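Wegener Releases Good-Practice Guide for Simulated Testing of Household Robots

July

Wegener, a test and certification services firm, today released a good-practice guide for teams that use simulated kitchens to evaluate household robots. The guide, titled Gareck, sets out how a simulated test should be built, run and reported so that a second laboratory can repeat it.

Gareck contains 89 clauses in 15 sections. It covers object placement, camera settings, surface contact, lighting, random seeds and the reporting of failed runs. Each clause is marked as required or recommended.

The guide was drafted with Rullisetti, which supplied simulation software, and Bevoline, which ran the trial program. Bevoline logged 571 runs under the draft rules. Two sections were rewritten as a result, covering render quality and object naming.

"Test reports often give a success rate and leave out the object list and the camera position," said Dima Masri, technical lead for the guide at Wegener. "Under Gareck, a rate without those items is not a reportable result."

Reports must include still views of each test setting at the resolution used in the test. Retouching is not allowed, and visible rendering faults must be left in and noted.
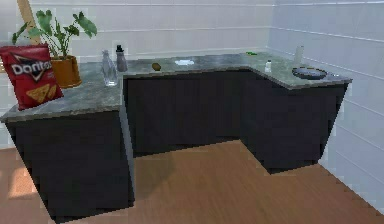
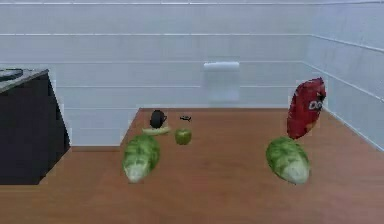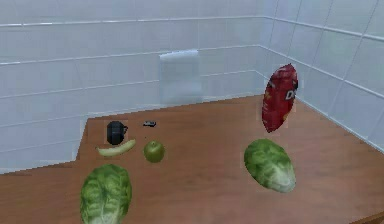 Simulated kitchen setting with countertop (first image) and table (second and third images). Renders: Bevoline

Section 6 of the guide requires a written name for every object in a setting, including objects the robot is not asked to handle. "Packaging and produce near the target can change the outcome, so they go on the list," said Kam-wah Mak, simulation engineer at Bevoline.

Gareck is voluntary and does not replace physical testing or any safety standard that applies to the finished robot. Wegener will accept comments on the first edition through its website.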